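Groda visitors' day, Tuesday

I went to the visitors' day at Groda because a neighbor had two tickets and could use only one. The building is at the far end of the industrial road, past the Zivon tile outlet, and the parking lot was full by 9:30, so I left the car on the grass with everyone else's.

Groda sells household electrical goods: extension cords, power strips, wall switches, adapters, a few lamps. The morning tour starts in the warehouse, goes upstairs to the showroom and ends in the packing room. There were 15 people in our group, mostly retired couples and one family with a baby. Danica Kubíček took us through. She has worked in returns and packing for years and she talks fast, so stay near the front if you go.

The warehouse was the least interesting part. Shelving up to the roof, forklifts parked for the day, and a sign saying that the building holds 1,050 pallets. It was also cold - bring a jacket if you go in November, as I did.

Upstairs they had the Muli range, their cheap line, and Prutura, the one with the fabric-covered cords. I liked the Prutura cords but not the prices. A man in our group wanted to know if the lamps could be bought that day, and they could, at the desk by the stairs.

The packing room took up most of the hour. Danica spent a good while on how a cord should be coiled. Start at the end nearest the sockets, make loops as wide as your hand is long, follow the bend the cord already has, and leave enough free at the plug end that it doesn't pull on the tie. One tie is enough. She said most of the returned strips she opens have been wound tightly around the body, and that this is hard on the cord where it enters the housing.
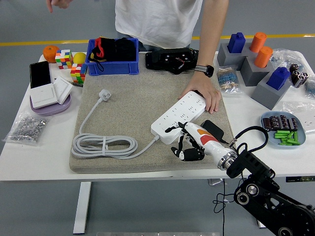 Should a power strip be unplugged before it's put away in a drawer or box? Always, and with everything taken out of its sockets too, then left to cool if it has been running a heater or a kettle.

After that we were given cords to try for ourselves. Mine came out as a figure eight, which Danica said was fine for long garden cords but takes up too much room in a carton. The woman next to me got it on the first go.

Coffee was in the canteen, with poppy seed cake. There is a small outlet store by the exit with discontinued stock, and I bought a wall switch for the hallway and a three-yard extension cord. They take cards.

The tour is free but you need a ticket from the front office. Wear flat shoes for the warehouse stairs, which are metal grating. The restrooms are on the ground floor only.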